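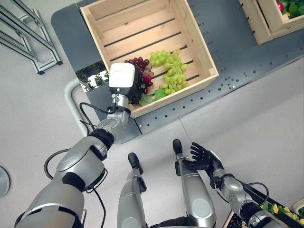
Mernov claims its Plukine hatchback gets better mileage, but where are the numbers?

2 min read

Home News Reviews Used Cars Contact

Mernov says the updated Plukine compact will use 12 percent less fuel than the car it replaces. The company has yet to say how it got that figure. No official test rating has been published, and the press material mentions only "mixed driving conditions."

The hatchback goes on sale in December at a price $1,000 higher than the current model. Buyers get the same engine, a retuned automatic transmission and tires with lower rolling resistance. Heated seats move to the options list.

Eduardo Macaraeg, product manager at Mernov, said drivers "will feel the savings from the first tank." Asked how many miles it would take to earn back the higher price, he said that depends on the driver.

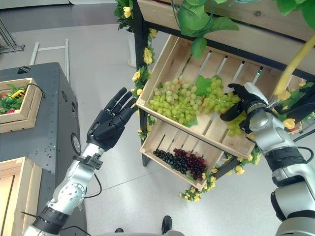
A hand lifts green grapes from a wooden crate.

Alfredo Manalo, who runs the Dela Peña dealership in Dananstead, has heard this kind of promise before. The last Plukine update was also sold on mileage, he said, and customers came back to ask why their fuel bills looked the same. He has ordered 2 of the new cars for the showroom and plans to wait before taking more.

Mernov is also offering a $2,000 trade-in bonus, but only on the top trim, and only for owners of an older Plukine. The base model gets no bonus at all. Official mileage ratings are expected before the first deliveries.

We use cookies to improve your visit. Accept / Manage settings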